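The Sidewalk Is the Hard Part

My mother swept her front walk every morning for most of her life, and I don't think she would have called it a skill. She would have said it was what you did before coffee. I have been thinking about her a good deal this summer, because I have spent so much of it reading, watching and arguing about machines that are supposed to take that broom out of our hands, and I have come around to the opinion that her 12 minutes on the front walk were about as demanding a piece of work as anything a factory has ever handed to a robot.

Let me say first that I like these machines and want them to work. I have a round vacuum from Skodon that has lived under my sofa for two years, and I am fonder of it than a grown person should be. It gets the crumbs under the kitchen table. It does not get the corners, it is defeated by the fringe on the hall rug, and it once carried a sock all the way to the back door. Still, I would not give it up. My floors are cleaner than they were, and my knees thank it.

What I want to talk about, though, is the next step up, the chores that happen past the front door. There is a lot of excitement about sweeping and hauling and delivering, and a lot of the people who are excited seem to me to be in a hurry. Orkach, which started out making floor scrubbers for warehouses, has been saying that its outdoor sweeper is nearly ready for city plazas. The town of Grosport, where I lived for a while and still have friends, has talked about trying a few of them along the waterfront as early as August. I went to the public meeting, sat on one of those folding chairs that pinch, and listened to the whole presentation with real interest.

The numbers sounded fine. The sweeper had finished 534 runs in a simulated downtown without bumping into anything it shouldn't have. A fellow in the row behind me whistled. I felt like whistling too, until I started to wonder what was in that downtown, and whether anybody had dropped an ice cream cone in it.

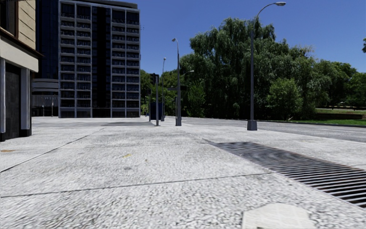 Anyone who has kept a piece of ground clean knows that the trouble is in the small decisions. Is that a leaf or a stain? If it's a leaf, the broom will move it. If it's a stain, the broom will go back and forth over it all morning and accomplish nothing, and you need a bucket. Is that gum? Is that somebody's earring? My mother could tell from the porch, with her glasses on top of her head. A machine has to be taught every one of those answers, and the list is longer than you'd think, and it changes with the season and with what the bakery down the block is selling.

Then there are the edges. Warehouses have walls, and the walls go straight down to the floor. Outdoors you have a curb here and a lamp base there, and a drain that will happily swallow whatever you push toward it. A good street sweeper, the human kind, works differently near a drain. He comes at it from the side and picks up the pile before it gets there, and if you've ever had a street flood over your shoes on account of clogged leaves you'll know why he bothers. I asked about drains at the meeting. The answer was that drains were being looked at. That is a perfectly decent answer, and I appreciated that it wasn't dressed up, but it is not the answer of a product that is nearly ready.

I don't want to be unfair to simulation. It is a sensible way to teach a machine. You can run the same corner at noon and at dusk, you can do it over 100 times before lunch, and if the thing drives into a lamp post you have lost nothing but a little electricity. I would much sooner have it learn there than on the street where my friends walk their dogs. My complaint is with the way the results get carried into the meeting room, as if a run in the computer and a run in November were the same sort of run and could be added up in one column.

The shop floor has been through all of this already, by the way, and I think we could learn from it. My brother-in-law spent his working life at Bermúdez, a furniture maker, and he watched the robots come in one at a time. The ones that lasted were given one narrow job and a tidy place to do it in. There was an arm that sanded chair backs, and it sanded them beautifully. When they tried to have it sand whatever came down the line, it made a mess, and a person ended up standing next to it all day fixing things, which cost more than the sanding had. So they went back to chair backs. He never thought of that as a failure, and I don't either. They had simply found out what the arm was for.

So what would I do about the waterfront? I'd say yes to the sweepers, on a small stretch, early in the morning, with a person walking along who has the authority to stop the thing and who gets listened to afterward. I would ask that person to write down everything it left behind and everything it picked up that it shouldn't have. I'd keep the regular crew on at full hours while that was going on - they know where the water pools and which benches collect bottles, and no one has thought to ask them. And I would leave it running through the fall, when the leaves come down wet, before signing anything.

As for the rest of the household chores, I am patient. Folding laundry, loading a dishwasher the way a particular family likes it loaded, getting the grit out from between the porch boards: I expect to see machines do some of these, and do them well, and I'll probably grow silly about those too. In the meantime I have my mother's broom, with the handle worn smooth at just the height where she held it, and there's a fair amount of maple seed on the walk this morning that I ought to see to.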